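Projects > Wellberg > Bench notes

Notebook | Log | Parts | Wiring | Older entries

April, grippers, late afternoon

Found it! Or found most of it, anyway. The right unit on the Wellberg set has been losing its zero point all month, and today we finally caught it doing it with the log running.

Quick recap for whoever picks this up. The symptom is that the recorded opening width creeps away from the real one over a session. You close the fingers all the way and the log says they are still 3 mm apart. The Simon arm replays that faithfully, so it closes 3 mm too hard on whatever it has been given. That is how we cracked the blue mug and tripped the overload on the wrist. The overload did its job, which I was very happy to see, but it's a lousy way to learn that your data is bad.

Plan for today was plain pick and place at the round table in the lounge, both hands, harness on, with a full close and open between tries so every try has its own zero check. 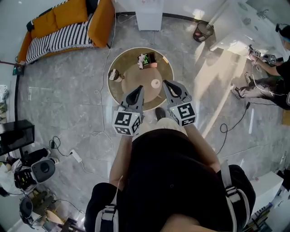
I had bet on the cable. Every jump we saw last week came when the wearer turned toward the sofa, and I was sure the connector was taking the pull. So we put in strain relief, retaped the plug and started over. No change at all. The drift came back and was just as steady as before, with none of the sharp jumps a loose plug would give. Nice clean result even if it killed my theory.

Then we swapped the encoder boards left to right. The drift stayed with the right-hand housing. So the board is fine, the firmware is fine (sorry for what I said about the firmware), and whatever is slipping is mechanical and lives in that one body.

Opened it up on the bench and the magnet that the encoder reads was turning on its shaft. You could move it with a fingernail! The glue had let go on one side and every hard squeeze was nudging it a hair further around. We squeeze some 1,000 times in a long day, so a hair is plenty. 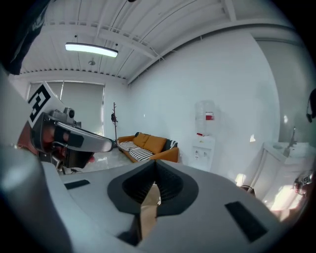 Checked the glue against the build sheet. The sheet calls for a 24 hour cure before any load. The build log has that unit assembled in the evening and on somebody's hands the next morning. My entry, my handwriting, so there we are.

Fix: cleaned the shaft with alcohol, scuffed it, new magnet, fresh glue, and a dab of paint across the joint so any slip shows up as a broken line. It stays on the shelf until it has had the full cure. Please don't borrow it, however good it looks.

The bad part is the data. Brulter pulled the file list and 3,000 clips have that housing in them. I don't think they are all lost - the drift is slow and only goes one way, so if a clip has a full close in it we can shift the widths back. Clips without one get set aside. Brulter is our sorting script, for anyone new, and it can flag the full closes already.

Safety notes, because the mug thing could have been a finger:
- Simon does not replay anything from the right-hand unit until the widths are corrected.
- Force limit on replay goes down to the low setting, and stays there for every first run of a new batch.
- Hands out of the reach circle during replay, also for "just fixing the cup".
- Zero check at the start and end of each session, written down both times. If they differ, stop and tag the unit.

Drarkonura (the bigger gripper build) uses the same magnet and the same glue, so I want the paint line on those too before they go out. Should be quick.

Really pleased with today. A month of weird replays and it comes down to one little magnet, and the board swap trick is so simple that I'm adding it to the fault page tonight.

Still to do: order magnets, print the zero check card, rerun the mug test with the foam block in place of a mug.

Filed under: Faults and fixes, Grippers, Replay safety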